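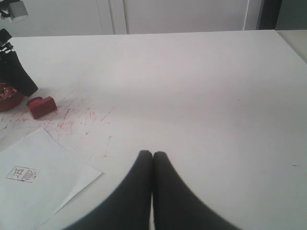

Ticket 537, Puvum dedicated server: after a reload, freighters in the Fakadura sector all come back on the west border. Reported by Leandro Henríquez, who runs the Tollen mod on top of the stock game and had a trade economy going until Saturday night. Save with the convoys spread out nicely, shut down, start again, and the map looks like the white table up there, with everything bunched along the left and most of the surface bare. Stations are fine. Player ships are fine. Only freighters under AI control have developed this longing for the west.

Severity: set to Low by the form, set to High by Leandro, set to Medium by whoever enjoys peace.

Steps to reproduce, as received:

Start a server with Tollen on. Load Fakadura. Wait until the convoys leave Tanner station. Save. Quit to desktop (quitting to the menu doesn't do it). Start the server again and load the save. Open the sector map and look left.

Expected: convoys where they were.
Got: a parking lot.

First reply, Pirmin Nägeli: Can't reproduce. My freighters are where I left them. Are you sure the pilots didn't just fly there?

Leandro: All of them? In the time it takes to load? One of them was carrying ice to the east side and doesn't have the fuel for a trip to the bathroom.

Pirmin: Please attach the save and the server log.

Leandro attached the save. He also attached the log, which was all 48 megabytes of it, most of it the line "route ok" over and over. The one useful part was near the end, where it said "route ok" about a ship that had no route.

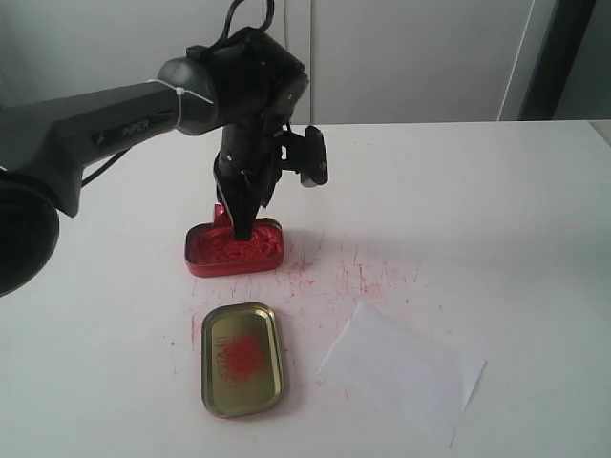 Page last changed: Mon 24 November, by Burgi Riedl (status, workaround)

Status: cause found, fix waiting for review.

Workaround: before saving, open the server console and type convoy hold all. Save. After the reload type convoy release all. If you forget the second one, your economy will stop and you will open a new ticket about that. Please don't. We have three of those already and they are all this one.

What we tried, in order.

Turned off Tollen. Bug gone. Great joy in the stock game camp, and a short post from Pirmin with the word "mods" in it and a period after it.

Turned Tollen back on with its trade script removed. Bug still gone, but so was trade, so this proved less than it seemed to at one in the morning.

Put the trade script back and took out the part that names the ships. Bug present. Ships now all called "Freighter", so the pile in the west was also anonymous.

Ran the same save on the stock game with a bigger fleet. Here it got interesting. At 200 freighters the stock game is fine. Somewhere past that a few start to drift home to the border, and at over 680 the entire fleet is there. No Tollen anywhere. Pirmin's post with the period has been edited.

So the mod doesn't cause it. Tollen just makes the load slow enough for the bug to show up with a normal number of ships. 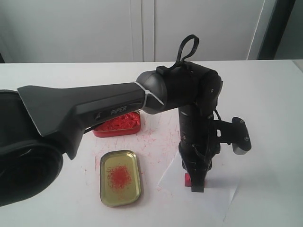

PiPER arm and white tabletop.

Cause, as far as Burgi and I can tell: on load, each freighter asks the sector where it is. If the sector hasn't finished loading, it answers zero. Zero is a perfectly good place, so the ship believes it. East-west zero happens to be the west border. North-south gets read a second time later on, after the sector is awake, which explains why they end up in a line and not in one very expensive dot.

Player ships skip all this and read their place straight from the save. Stations do too. Why freighters were made to ask is lost to history, or at least to the old tracker, where the change is described as "freighter stuff".

The patch makes them wait for the sector before asking. Mathias Pichler tested it on his server with Leandro's save, then with his own, then with a save that had been broken for some other reason. Convoys came back in place on the first two. The third is still broken for some other reason.

One side effect: loading Fakadura takes a little longer. If you see the bar stop close to the end, leave it alone. It's waiting for the sector like a grownup.

Old saves that already have the pileup in them can't be repaired by the patch. The real positions were overwritten the first time you saved after a bad load. You can either go back to an earlier autosave or let the pilots fly back by themselves. The ice freighter won't make it. Tow it.

Still open: whether the same thing hits mining drones. They use the same code, but they move so little that I'm not sure anybody would notice.
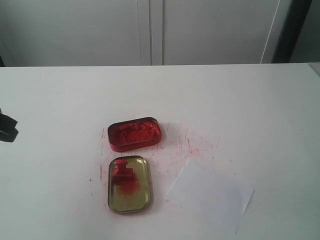

Waltraud Hauser: It does hit the drones. I had a whole belt's worth sitting on the border last week and assumed I'd ordered it. With the patch they stay put. The hold command doesn't work on them though, it only looks at convoys, so the workaround at the top needs a note until the fix is out.

Note added. Drones go in the same patch. Review is now planned for December, and I've changed the title from "freighters" to "freighters etc."

Leandro has asked again for High.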